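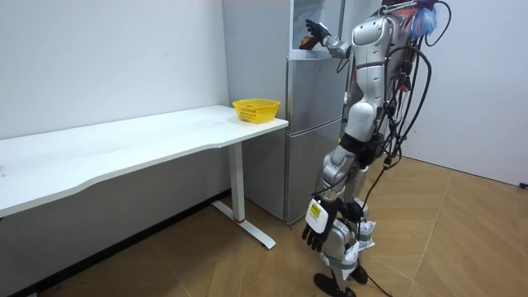
*Reaching into the top of the fridge*

# Questions I get about the Nurnau books

I write these replies myself, usually before breakfast, so forgive the rambling. If yours isn't covered, send it through the contact form and I'll get to it.

**What order should I read them in?**

Start with *The Salt Bell*, then *Lastimska*, then *A Ferry for Koivisto*. The novella, *Under Ice*, fits between the second and third, but you can save it for last and you won't be lost. Please don't start with *Koivisto*, though! It gives away who rang the bell on page 5.

**How old should a reader be?**

My publisher says twelve and up. I've had letters from nine-year-olds who were fine and from one grown man who had to skip the drowned chapel chapter. There's some death, a little kissing, no swearing I didn't make up.

**Is Nurnau a real place?**

No, but I stole the harbor from the town where I spent my summers as a kid, and the smell of the net sheds is exactly right. Lastimska is all mine. I drew the first map on the back of a phone bill and the river still runs uphill in one corner (yes, I've had the emails).

**How do you say "Lastimska"?**

LAH-stim-ska. Tapio Ojala, who reads the audiobooks, says it better than I do.

**Will there be a fourth book?**

Yes – I'm writing it now. The draft is at 900 pages and my editor, Nisreen Smadi, would like it to be 500. We're talking. I hope to have a title to share in April.

**Does Ilka's brother come back?**

Nice try.

**Who does the covers?**

Ya-wen Chang painted all of them, including the novella. She sells prints of the first two in a run of 100 each, and I think there are still a few of *The Salt Bell* left.

**Can I get a signed copy?**

I sign bookplates and mail them out. Send me your address and the name you want on it, and give me a month. I'm slow at the post office.

**Can I write fan fiction?**

Please do! I can't read it, for boring legal reasons, but I love knowing it's out there. Just don't sell it.

**Do you visit schools?**

A few each spring, and by video the rest of the year. Ville Lahtinen keeps my calendar, so mark your message "school visit" and he'll pick it up.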